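Workshop notebook, 18/11/2020

Kombu dye bath, third attempt, and this time I wrote the weights down before my hands were wet! The last two entries in here are mostly blue thumbprints, so bear with me while I catch up.

The recipe is for the indigo vat, the small one in the Kilavness crock. Warm water first, then the lime, then the fructose, and the indigo last, ground with a splash of hot water until it stops feeling gritty. I used 50 grams of indigo from Skanetti, the older bag, and stirred it in one direction only (superstition, I know, but my teacher did it and her vats never sulked).
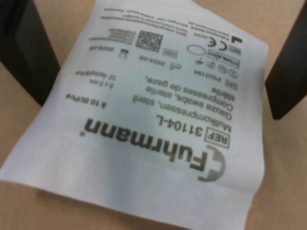
Zübeyde Erdem

Left it covered for 30 minutes and got a nice coppery skin on top, with a green-yellow liquid under it. The crock read a bit cool at the bottom, so I wrapped it in the old moving blanket and that helped a lot. pH strips are nearly gone. Whoever is at the Fivdale counter next, please grab a pack, the wide-range ones, and put it on the shop account.

Test skeins, all from the same Đỗ cotton:

Skein A, one dip, 5 minutes. Pale, a bit gray, streaky near the tie.
Skein B, three dips. Lovely! Close to the February sample but a touch warmer.
Skein C, three dips, not scoured first. Blotchy, and it serves me right for being in a hurry. 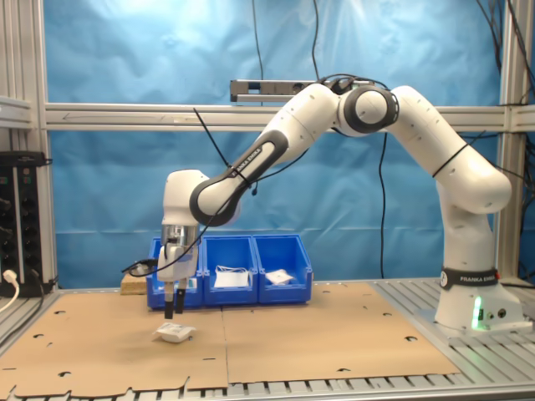

Franka Emika arm at the slatted table.

I also had a go at the folded cloth, which I've been putting off for weeks. Accordion fold, then triangles, clamped between two scraps of board. My clamps are too strong for this cotton and left a hard white line where I wanted a soft one. Next time I'll pad them with felt or go back to string, which takes forever but gives that feathery edge I like so much.

Rinse water stayed blue much longer than I expected. I think I'm pulling the cloth out too fast and dragging loose pigment along with it. Slower, lower, and squeeze under the surface,

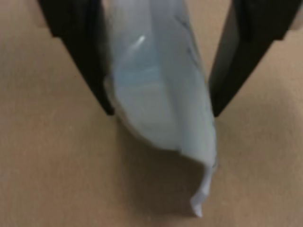 and then let it air properly before going back in. I kept cutting the airing short, which probably explains why B has those greenish patches on the underside.

Cost so far is 249 for the whole batch, crock included, so the next vat ought to be a lot cheaper. Label the jar of spent lime before somebody takes it for plaster. Still to do: scour the linen, feed the vat a spoonful of fructose tonight, find the lid.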